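A new home for the meditation library

After a long winter of boxes on the stairs, the spirituality and contemplative reading collection at Starnevstead is open again, and it looks wonderful! All 1462 books are back on shelves that people can reach, in a room with proper heating and two good armchairs by the window. If you have only ever seen the collection in the old corridor, do come and have another look, as there is far more of it than most of us realised.

The heart of it is still the Dostard bequest, which came to us as 192 books and a biscuit tin full of handwritten notes. The notes are a joy. They cover breathing practices, silent retreats, long quarrels with various translators of the Upanishads, and (on the back of a bus timetable) a recipe for the lentil soup served at a retreat house in the hills. We have put them in clear sleeves so they can be read alongside the books they belong to – please ask at the desk and we will fetch them for you.

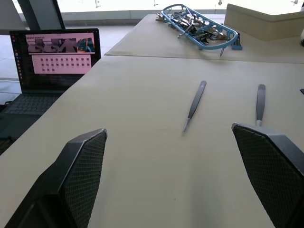

Starnevstead Library and Reading Rooms

The books are now arranged by tradition first and then by author. Zen has its own bay at last, next to the Sufi poetry, and the Christian mystics run along the whole of the back wall. Yoga philosophy has been split from yoga exercise, which should please the readers who kept finding hamstring stretches in the middle of Patanjali. The small run of Ammann pamphlets on walking meditation is in the box file on the bottom shelf, and they are reference only, I'm afraid, because the staples are going.

In February we also start a reading circle called Loma. It will meet at 8 in the evening in the upstairs room, every other week, and each meeting opens with ten minutes of quiet before anyone says a word about the book. We begin with The Cloud of Unknowing, which is short, odd and much funnier in places than its reputation suggests. Any translation will do, and it is a pleasure to hear them read side by side. You don't need to follow a particular path, or any path at all, and you are very welcome to come along and only listen.

There are a few spare copies behind the desk for anyone who would like to borrow one before the first meeting. Tea is provided, but bring your own mug if you can – the cupboard upstairs has 8 saucers and hardly a cup to go with them.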